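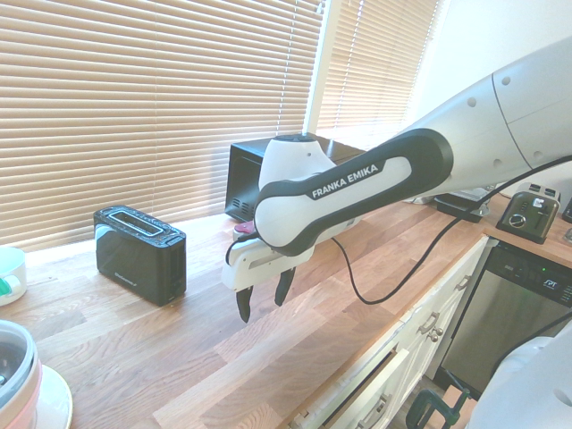 ## 面团为什么会“长大”?

你有没有捏过刚揉好的面团?软软的,有点黏,个头也不大。把它放进盆里盖好,等到下午再来看,哇,它鼓得都快碰到盖子了!可是没有人往里面加过东西呀。

干这件事的是酵母。酵母是一种特别小的生物,小到要用显微镜才看得清。它跟蘑菇是亲戚,都属于真菌这个大家族。超市里卖的干酵母,看上去像一粒粒浅棕色的沙子,每一粒里都挤着数不清的酵母,它们正在“睡觉”呢。

### 酵母吃什么?

吃糖!面粉里有很多淀粉,遇到水以后,一部分淀粉会慢慢变成糖,酵母就开饭了。它一边吃,一边放出一种气体,叫二氧化碳。汽水里咕嘟咕嘟冒的泡泡,也是二氧化碳。

### 气体为什么不跑掉?

因为面团里有一张有弹性的网!面粉加了水,再揉一揉,里面的蛋白质就会手拉手连起来,变成面筋。面筋像好多好多小气球的皮,把气体兜在里面。气越来越多,小气球越来越鼓,整个面团就跟着变大啦。

下次吃面包的时候,掰开看看里面的小洞洞,那就是小气球住过的地方。馒头里也有,不过通常比较小、比较密。

### 酵母怕冷还是怕热?

太冷的时候,酵母懒洋洋的,干活很慢,所以放在冰箱里的面团也会长,只是要等很久。太热呢,酵母就活不成了。面包进了烤箱,刚开始还会再往上蹿一截(面包师看到这一幕都很高兴),等里面热透了,酵母就停工了,面团也慢慢定了形。

Drelora 面包房的面包师 Dzintra Ķēniņš 奶奶有个老办法:用手指蘸一点面粉,在面团上轻轻戳个洞。洞马上弹回去,就再等等;洞慢慢地缩回一点点,就可以烤了!

### 动手试试:会吹气球的瓶子

请一位大人和你一起做。你要准备一个空塑料瓶、一个气球、一小包干酵母和一些白糖。

1. 往瓶子里倒小半瓶温水,摸起来暖暖的就行,别用烫水。
2. 加进 2 勺白糖,晃一晃。
3. 倒入酵母,再轻轻晃 5 下。
4. 把气球套在瓶口上,套紧一点。
5. 把瓶子放在暖和的地方,过一阵子就来看一眼。

气球会先站起来,再一点点变圆。要是它一直软趴趴的,可能是水太凉,也可能是酵母放得太久了,换一包新的再试!

还可以多做一瓶,一瓶放糖,一瓶不放。先猜猜哪个气球更大,把答案写在纸上,再去看结果吧!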